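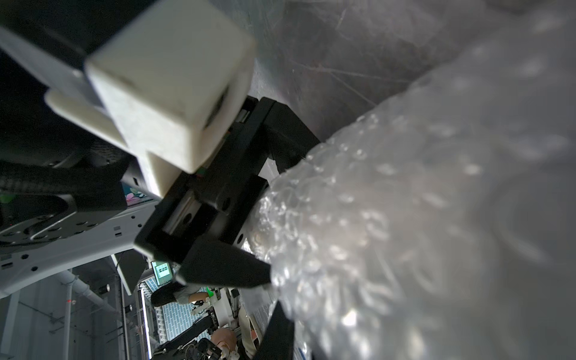 I got into an argument about packing material last Monday and I have been happy ever since. Hiếu Thái had written a one-line task for our handling list -- "pick up the bubble wrap" -- and Noura Geagea sent it back with the question "says who?" By lunch there were four of us at the whiteboard drawing rectangles and calling them plastic.

Some background, for those of you who come here for the bike posts. At Tudside we write the house rules that go along with our manipulation work: how a task is worded, what the operator is allowed to do, when an attempt gets stopped, what goes in the log afterward. For boxes and bottles the rules are short, and they have barely changed in a year. A box has corners. You can say "grasp the long sides, lift to the mark, set down inside the tape" and two people who have never met will do the same thing.

Bubble wrap has no opinion about its own shape! You push on one end and the other end rises. It's see-through, it throws back every light in the room, and the wrist view can fill up with nothing but glare and little domes. I love it as a test material. I also think it's where you find out if your rules were any good.

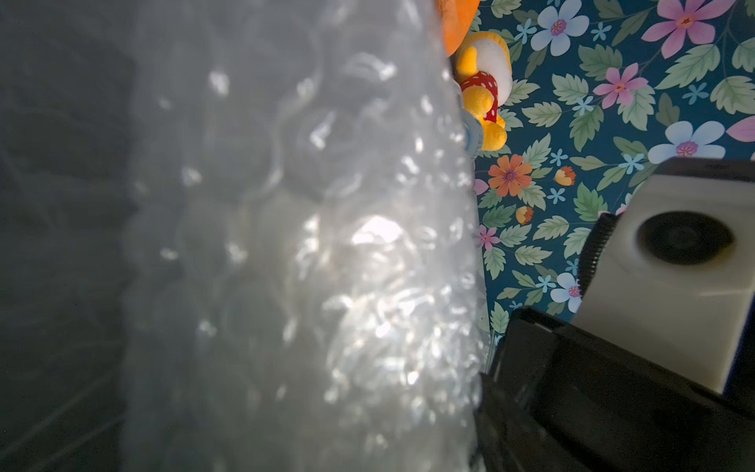
Gripper against the bubble wrap, with the floral print and a plush toy behind it.

So we rewrote the soft materials page from the top, and I want to share the parts I'm most pleased with.

Name the contact. "Hold" used to cover everything from a proper pinch to leaning on the stuff with one finger. We now have three words: touch, press and grasp. Grasp means material between both fingers, and if you can't tell from the view that there is material between both fingers, you write "press" and move on. Hanyu Duan pushed for that last bit, and it has cleaned up our logs more than anything else on the page.

Say what done looks like before you start. With a sheet you can fiddle forever. The task card has to give an end state a stranger could check from one picture, something like "sheet fully clear of the table edge" or "folded edge facing the operator." Words like neat and tidy are gone. (I fought for tidy. I lost, fairly.)

Put a cap on tries. Ours is 3 grasps per attempt, then open the fingers, back off, and call it. A failed attempt that's labeled as failed is good data, and I will happily take it over a heroic rescue on the ninth go that teaches everybody bad habits.

Back out the way you came in. Thin film likes to catch on a fingertip, and turning the wrist while it's snagged is how you end up dragging the whole sheet along. Open, retreat in a straight line, look, then turn.

Leave the background alone in the middle of a set. Patterned things are fine, toys are fine, busy is fine. Change them between sets and note the change.

People keep their hands out of the reach area while the arm is live, and that goes for "I'll just flatten this corner" too. It was already in the general rules. We repeated it here, in the same wording, and Eliécer Inga asked whether repeating a rule makes it weaker. Good question, and I don't have a firm answer. For now it stays in both places.

The whole page is 8 rules long. The draft had closer to twice that, and Tươi Âu went through with a pencil asking of each one, "Would anyone break this by accident?" If the answer was no, out it went. I've been using that trick on everything since, including the sign in our kitchen.

What still bugs me is glare. We say "reposition if the view is unreadable," and unreadable means something different to each person who sits down at the controls. Noura wants sample pictures pinned next to the rule, good ones and bad ones side by side. I think she's right, and I've started a folder. If your group has a written rule for shiny or clear materials, even a scrappy one, please send it my way -- I'll read every word.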